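Preseason is back and so is my sleep problem

I drove out to Lotholm again last night for the second open practice and I am still buzzing, so this is going to be long and not very organized. Sorry in advance to the two of you who asked for shorter posts!

If you're new: I follow Umau, a small-college football team that most people in this state have never heard of, and I have been doing it since my freshman year, when I wandered into the wrong set of bleachers and stayed until the end. The stadium holds 1,572. I have seen it full exactly once, in the rain, for a game we lost.

What everybody wanted to see this time was the offensive line. We lost three starters to graduation and the spring game in May was rough, to put it kindly. The quarterback spent most of that afternoon on his back. So when the ones lined up against the ones for the first team period I moved down to the fence to get a proper look, and oh, what a difference. The left side is bigger, sure, but mostly it's the feet. They're passing off stunts without that little moment of panic where two guys block the same man and a third one runs free.

A lot of that is Rok Jurić at center. He played guard last year and I thought moving him was a mistake (I wrote a whole post saying so, you can go find it, I'm leaving it up). He's making all the calls now, and he's loud. I could hear him from the parking lot when I went back for my jacket. On one third-and-long he pointed out the blitz, slid everybody left, and then picked up the late linebacker himself. The bench went nuts. So did I. 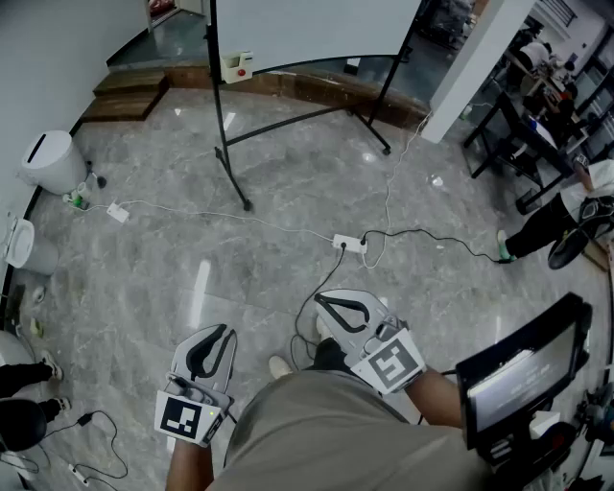
The run game is further along than the passing game, which is normal for this time of year. They ran the same counter play four times in a row at one point, with the coaches stopping it after every rep to fix the pulling guard's angle, and on the last one the back hit the hole untouched and just kept going to the far end zone. I love that stuff. Give me a boring period where one thing gets fixed over a highlight catch any day. There was a highlight catch too, though - 70 yards in the air if you believe the guy next to me, and I don't, but it was a very pretty ball.

Now the worries. The backup tackles got beaten badly off the edge all evening. Matić, the transfer on the right side, has the size but he was bending at the waist and lunging, and the ends figured that out fast. Snaps in the shotgun were high more often than I'd like. And the kicking is a mystery to me. They did one field goal period, way over on the far practice field, and from where I was standing I honestly couldn't tell you who was kicking.

I did get a couple of minutes with Velimir Mujić after they broke the huddle. He coaches the line and he's the most patient man to talk to, even with a blogger holding a half-eaten pretzel. I asked whether the starting five was set. "Four are," he said, "and the fifth one knows who he is, and so does the guy chasing him." I'm guessing that's right guard, where they rotated every series, but he wouldn't bite when I asked. He did say the group has been meeting on their own in the evenings to go over protections, and that he only found out when he came back to the building for his keys and found the lights on.

The opener is against Standow, on the road, and I've already talked my sister into driving. They run that odd front with the nose tackle right over the ball, so Jurić is going to have a big body on him every snap while he's trying to make his calls. That's the matchup for me. If he can hold up one on one and let the guards climb to the linebackers, we can run on anybody on the schedule. If he needs help on every down, it'll be a long afternoon and I'll be complaining about it here by dinnertime.

A few loose ends. The new road jerseys look great up close, with a thinner stripe down the side. The concession stand finally takes cards. The east bleachers still have that bent step at the third row, so watch your ankles. And for those who asked, yes, I'm doing the weekly predictions again, and yes, I will be picking us to win every time.

Next open practice is a scrimmage with real officials and I'll be down by the fence around the 30 on the home side. Come say hi - I'll have the binoculars this time, so maybe I can report back on the kicker!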